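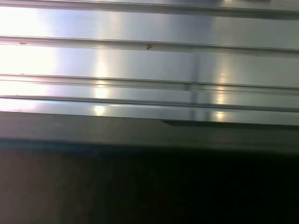

Benjamín Acuña wrote under the last checklist that he'll believe in household robots when one can change a hoover bag without a grown-up in the room, and could I please say whether we're any nearer. Well, a bit! I've gone through the Skisolberg bench sheet again, this time with the arm on desktop PC strip-down, and my comments are under each line.

Item 1. Work surface clear of screws and swarf
OK. I run a cloth along the grooves before the first job and again at 11. A dropped screw loves a groove, and the arm won't go looking for it (my nephew wouldn't either, to be fair).

Item 2. Mains lead out, power button held in
OK, done by hand. I wouldn't hand this one to a machine yet. Wait 300 seconds before anything goes near the board.

Item 3. Case on its side, open side up, loose cables tucked back
Comment: cables are still the big headache. A person shoves them aside without thinking, but the arm needs them more or less where they were last time. I've asked Cuden for softer clips.
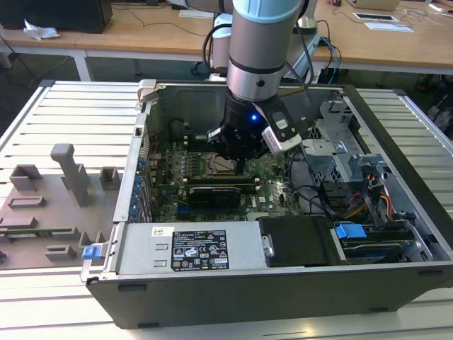 Item 4. Stop button within reach of whoever is watching
OK. Tested before every run, and I mean pressed, not looked at.

Item 5. Approach speed near the socket set to slow
OK, after a grumble from me. The Avcı settings sheet says 9 and somebody had left it on the fast setting, so I put it back. Retention levers are springy things and I keep my own fingers well out of it.

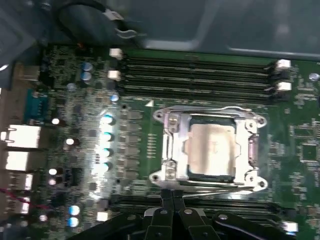
Gripper tips by the CPU retention lever.

Item 6. Grip checked on small parts
Needs work. Boxy bits are kinder than flat ones, and anything thin I'd still rather pick up myself. Keep hands out of the case while there's something between the fingers, even if it looks like slipping. Let it drop!

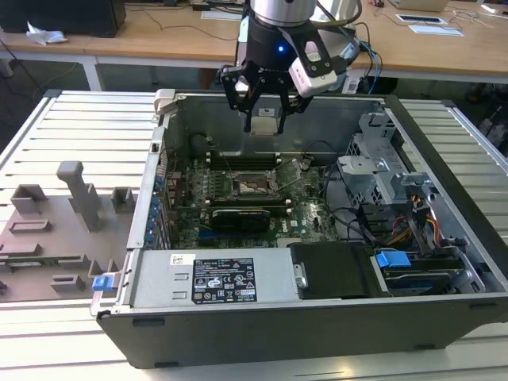

Where that leaves the chores
Shop-floor jobs with the same case in the same spot every time: yes, with somebody stood by. Benjamín's hoover bag: no, sorry. I'll go through the sheet again in January once the Flavberg pads are on.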